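Hollau's backpack swap opens its doors again
2021-04-12

If you've walked past the old Cutthorpe building on the corner lately and wondered why there are bags in the window, I can fill you in. The Hollau backpack swap is back, and I went along on opening day with two bags of my own to hand over and (I'll admit it) a pretty firm plan to come home with a different one.

The idea is the same as it was last time. You bring in a bag you've stopped using, it gets emptied, checked and cleaned, and it goes back on the shelf for somebody else. You can take one whether or not you brought one. School bags go fastest, but there are travel packs, laptop bags and a few enormous hiking things that I could probably sleep in.

Senad Petek runs the checking tables, and he was happy to let me hang around and get in the way. He told me 948 bags came through the door the last time the swap was on, and that the final total of things found in the pockets was 3,602. That's pens, coins, bus tickets, hair ties, one very flat granola bar and a postcard from Cáceres that made it back to the woman it was addressed to! She lives three streets over and had been using it as a bookmark before the bag went in.

I had no idea how many pockets a backpack can have until I watched a few being checked. The routine starts with the bag on its back on a white table, front pocket up. Somebody presses along the fabric to feel for anything left inside, and then every zipper gets run all the way open and all the way shut. After that it's straps, seams, bottom. The bottom is where most of them fail, Senad says, particularly the school bags that get dragged across a parking lot every afternoon.

The ones I liked best were the soft felt-like bags, charcoal gray with a bit of leather trim along the base. They look great – very grown-up, very "I own a nice pen" – but they do hang on to lint and dog hair like you wouldn't believe.
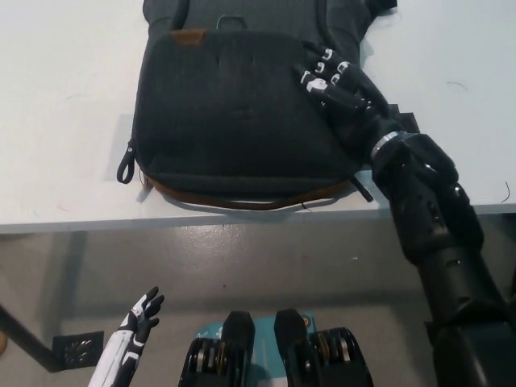

Can you put a felt backpack with leather trim in the washing machine?

Leather and a wash cycle don't get along, so keep it out of the machine. Go over the fabric with a soft brush or a lint roller, dab any marks with cool water and a drop of mild soap, and wipe the leather with a barely damp cloth. Let the bag air-dry away from the radiator with the pockets open.

I asked Senad what makes a bag a no. Mold is an instant no, and so is a strap that's pulling out at the top, unless the tear is small enough for the sewing corner to handle. A stuck zipper isn't a problem. They rub a little candle wax on the teeth and work the pull back and forth, and I saw one come loose on the second try. Missing zipper pulls get replaced with a loop of black cord, and I kind of prefer them that way.

Viltatis, the sewing shop across the street, is giving thread and leather scraps for the repairs again this year. They started back in March, when the first bags came in early, and there's a tin of buckles on the repair bench that I spent far too long digging through.

The goal this time is 500 bags out the door before school lets out. There were 18 people in line when I arrived, mostly parents, plus one boy who knew exactly which green bag he wanted and had it on his back before his mom had finished saying hello.

If you're bringing something in, please check the little inside pocket first, the one you forgot was there. Drop-off is at the side entrance and pickup is at the front. Bags with wheels are welcome, but suitcases aren't, as there's no shelf deep enough to hold them.

I went home with a navy blue one, by the way. It has a side pocket that fits my water bottle, and I've already lost my keys in it.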